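A Thursday at the Gristeo Open House

I had been promising myself a trip out to Kistamitz ever since the invitation came in November, and I'm so glad I finally got in the car and went. Gristeo opens its workshop to visitors only now and then, and I write up small automation kits for people who run stockrooms, school labs and repair counters, so this was pretty much my idea of a perfect day out (the coffee was good too, which never hurts).

Milagros Bustos met our group at the door and walked us through the front hall, where shipping crates were stacked higher than my head. The product they wanted us to see is called the Quintero, a tidying kit meant for shared workbenches. You bring your own arm, or buy one through them, and the kit gives you the gripper settings, the wrist camera software and a library of 200 everyday tools and desk items it already knows how to pick up. Over 100 of those were added in the last release, and Milagros was plainly proud of that.

The demo I liked best was the simple one, putting a pair of scissors back in a pen holder. I've watched plenty of arms move boxes, but scissors are awkward things, all loops and pivot, and the mouth of a mesh cup doesn't leave much room for a sloppy approach. 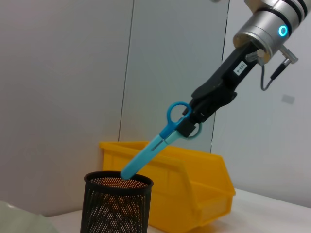

Does the kit need a programmer to set it up?

Most shops can manage with the teaching screen alone, where you show the arm an item, name it, and mark the place it belongs. A programmer is only needed if you want to tie it into your own stock system.

After that we moved next door to the training room, and Cinzia Sorrentino let a few of us try the teaching screen ourselves. I picked a glue stick and made a terrible mess of naming it, but she was very patient and showed me how to go back a step without losing everything! The menus are still a bit crowded for my taste, and I told her so. She wrote it down, along with my grumble about the tiny save button.

Prices came up over lunch, of course. The basic kit is $1744, and the one with the Grakach mounting plate and a second year of support is $2812. That's a good deal of money for a small school, and the arm itself is extra, so I'd want to borrow one for a couple of weeks before signing anything. Milagros said loans can be arranged if you ask early in the term.

I drove home the slow way with a brochure, a pen and a long list of questions about spare fingertips, and I've already written to ask about the loan.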